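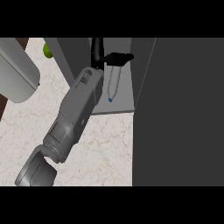 21 July 2026

Second day with the Sterkora trial. Started at eight, before the building got warm. King-fai Tsai had the license sorted overnight, so I could get past the demo tasks and into the kitchen set, the part we would be paying for.

The kitchen set is marble counters, cabinets and a lot of small loose things. I spent most of the morning on the bottle task. One arm has the bottle and the other comes over the counter. I had the black gripper on a plastic water bottle with the blue cap pointing down, above the gray platform, and the gray gripper still empty down over the marble. I left the sim paused there for a while and went through the contact settings, then forgot it was paused and wondered why my commands did nothing. Lost ten minutes to that.

Contact is what I care about. Ngau, the package we use now, lets a bottle sink into the fingers if you close too fast. I ran 500 grasps in Sterkora on the default settings and logged every one. Most held. The ones that failed mostly failed by slipping, which I can live with, and I saw no sinking. The log files are plain text and open in anything. Small point, but I was glad of it.

Things I did not like. The camera can't be locked to a wrist without editing a config file by hand. The manual says there is a menu for it and there isn't one in this version. Also the floor and cabinet textures reload every time you reset, and over a long run that adds up. I wrote to their support before lunch and had a reply by 2. They said the menu was moved to the paid tier in April. The manual should say so.

Price is 900 a month for our size of group. King-fai thinks that is fair. I think it is fair if we use the kitchen set every week and too much if we don't. Skodstead charges less but you build your own rooms, and I remember how long the last one took me - most of a month for a sink and two drawers.

Afternoon was two-arm handoffs. Teleoperation lag was fine over the wired connection and bad over wifi. I moved my desk closer to the wall outlet and ran a cable under the door. After that I did 4 sets and my right shoulder was sore by the end. The controllers are light but you hold your elbows out the whole time. Tomorrow I'll try the chair with the arms taken off.

Tried loading one of our own objects, the scoop from the Ama project. It came in at the wrong scale, huge, and knocked everything off the counter. Fixed it by converting the units first. Wrote that on the sticky note with the others.

Still to do: ask whether the trial data can be exported after the trial ends, rerun the grasps with a heavier bottle, send King-fai the slip numbers. Left at six. Picked up rice and eggs on the way home and went to bed early.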